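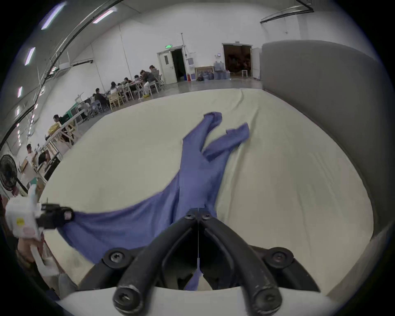
Skevum notebook, folding bench
December 26, 2018

Everyone sensible is at home eating leftovers. I am at Farnby, learning to fold one blue shirt.

Started with the sleeves, as the Unnithan method says to. Lay the body flat, pull the hem corner out to the left, smooth toward the collar, then bring each sleeve across the back. The method assumes a shirt with no opinions. Mine had one sleeve out straight to the right and the other bunched into a rope, with dark creases all through the middle. Pulling the corner tight flattens the part nearest the corner and moves the mess uphill.

Second complaint: the bed. The cream fitted sheet is wrinkled too, so some of what I was smoothing was sheet. I spent a good while on one crease before working out that it belonged to the linen. The rounded edge doesn't help either, as there is nothing square to line a hem up with. The tall gray headboard is very handsome and no use at all.

Tries logged: 23. Folds I would put in a drawer with other people watching: 3.

Changed the order after lunch. Sleeves last, body in thirds first. Better on paper. 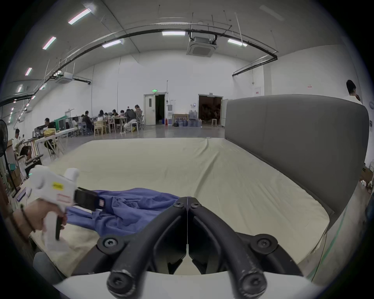
Sivaprasad Acharya thinks I should stop starting from a neat layout altogether. Crumple it, drop it, find the collar, shake it once and go from there, which is how the shirts come back from Skaltside anyway. He also says thirds are for towels.

Fine. Next round starts from a heap, collar first, sleeves wherever they land. Need a tighter sheet, or a plain board to lay over the mattress. Need to wash the shirt.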